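The Case for the Half-Empty Bin

Filed under: Storage, Opinion

Most advice on household storage treats volume as the quantity to be optimized. A bin holds so many liters, the shelf holds so many bins, and a good system is one in which the two figures meet. I think this is wrong for any surface or shelf that is used daily, and that the correct quantity is the number of moves needed to get one item out and put it back.

The argument came up again in November, when Hjalti Lund circulated his draft layout for the shared pantry at Listgate. The draft assigned every jar, packet and cloth to a container and filled each container to the rim. On paper it freed one full shelf. In practice a cook who wanted the spice at the bottom of a bin had to lift out whatever sat above it, find somewhere to stand those things, retrieve the spice, and reverse the sequence with flour on both hands. Hjalti's reply was that people should be more careful. I do not consider carefulness a storage feature. 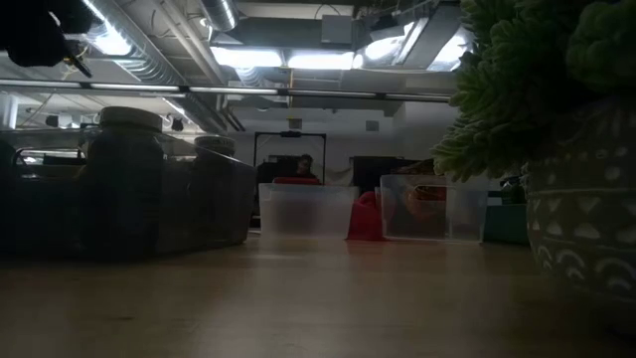 Transparent bins are usually defended on the ground that the contents can be read from outside. This holds for the first layer. Behind frosted plastic, past a depth of one item, the eye gets color and outline and little else. An orange shape could be any of several things. The user pulls the bin forward to check, and the benefit of transparency is gone. I would still buy clear over opaque, but I would not pay extra for it, and I would label the short side in any case.

Labels should name the category and stop there. Darlene Després keeps a pantry in which each bin carries a typed inventory, amended in pencil. It is accurate on Saturday, when she does it, and drifts from then on. A label reading SPICES stays true for years.

On the question of fill, my working rule is as follows. A bin used daily is loaded to half. A bin used weekly may go to three quarters. A bin used less often than that can be packed solid, since the cost of unpacking it is paid rarely. Laurier Morin objects that this wastes plastic and shelf, and for the weekly and daily bins he is right. The waste is the price of access. In a kitchen with 30 containers, perhaps a third of them are daily, so the loss is bounded and can be worked out before anything is bought.

There is a second objection, which I take more seriously. A half-empty bin attracts strays. Leave room in the spice bin and within a week it contains a battery and a birthday candle. My answer is to provide one small tray, labeled or not, for things without a category, and to empty it on a schedule. A household that lacks such a tray has one anyway, distributed through all the others.
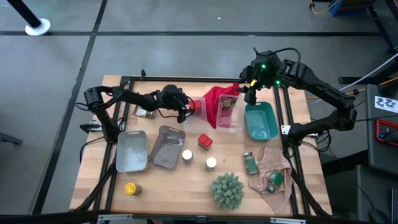
Cloths deserve separate treatment, as they are the item most often stored badly. A dish towel has no fixed dimensions. Folded, it occupies a predictable slot; dropped in, it expands until it meets the walls and then covers whatever is beneath it. The usual recommendation is to fold in thirds and file upright. That works for a stack of identical towels. It fails for the mixed set that most homes own, where one is large, one is thin, and one has lost its hem.

I use one cloth per bin, as a liner or on top, never between layers of jars. Rosaire Friesen goes further and bans cloths from food bins altogether, on hygiene grounds. For clean, dry cloths I find the ban excessive. For anything that has been used on a counter I agree with her completely.

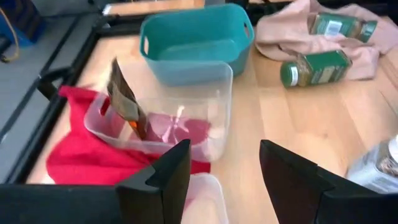
Basket with handle cutouts at both ends, clear bin with cloth and paper packet, two spice jars on their sides.

Handles are undervalued. A cutout at each end allows a two-handed lift and keeps the load level. A single cutout encourages a one-handed drag, and a dragged bin tips its tall contents. When I compare two baskets of similar size I check the handles first, then the wall angle, then the price. Flared walls nest well when empty and waste a strip of shelf when in use. Straight walls do the reverse. Barbieri sells both under nearly the same name, so read the drawing on the listing before ordering. The Zamier range is straighter throughout and does not nest at all.

Round jars should stand. Laid flat they roll, and the label ends up facing wherever it happens to face. The exception is a shallow drawer with dividers, where a jar on its side shows its full label and cannot travel. Ghislain Petrenko has fitted such a drawer with Grodasard inserts and reports no complaints after 90 days, which I accept, although he cooks alone.

As for sorting, do it on a table, with everything out of its container at once. Sorting inside the cupboard produces a rearrangement of the existing errors. Allow 25 minutes for a small shelf and keep the bins beside the items, so that each group can be tried for fit before it is committed.

Hjalti has since revised his draft. The full shelf he had freed is occupied again, and the spices are in two bins, each loaded to half. He still maintains that the first version was more efficient.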